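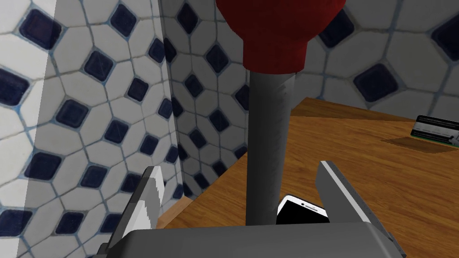 Section 3. Clearing a Slow or Blocked Drain

These steps cover the sink drain on the Makent 300 vanity and the floor drain supplied with the Zovel shower base. For toilets, see the Cloris booklet packed with the bowl.

Before you start

Do not use a plunger if drain cleaner has been poured in during the past day. It can splash into the eyes. Call a plumber instead.

1. Remove the stopper. Turn it a quarter turn to the left and lift. Rinse off any hair or soap and set it aside.

2. Plug the overflow hole with a wet rag. Push the rag in firmly. Air leaking through the overflow will keep the plunger from working.

3. Run enough water to cover the rim of the rubber cup.

4. Lower the cup into the water at a slant, then set it flat over the drain. Keep the handle straight up and down.

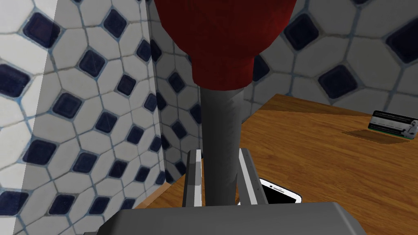 5. Push down and pull up with short, even strokes for 20 seconds. Do not lift the cup off the drain between strokes.

6. Pull the cup away sharply and watch the water. If it drains, run the hot tap for three minutes. If it does not, repeat step 5 twice more.

NOTE: On a floor drain there is no overflow - skip step 2.

Cleaning the trap

7. If the drain is still blocked, put a bucket under the trap inside the vanity. Loosen both slip nuts by hand. Use a strap wrench if they are tight, never a pipe wrench.

8. Empty the trap, scrub it with a bottle brush, and check the washers. Cracked washers should be replaced with part 2534 (sink) or part 229 (floor drain).

9. Refit the trap and tighten the nuts by hand. Run the tap and feel each joint for drips.

CAUTION: Keep the cabinet doors fully open while the trap is off. Do not lean on them.
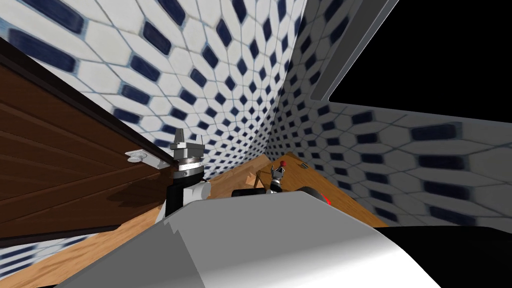

Cabinet door and white knob.

Door knobs

Knobs work loose with use. Hold the knob still and tighten the screw from the inside of the door. Spare screws are sold at MacAulay stores in bags of ten.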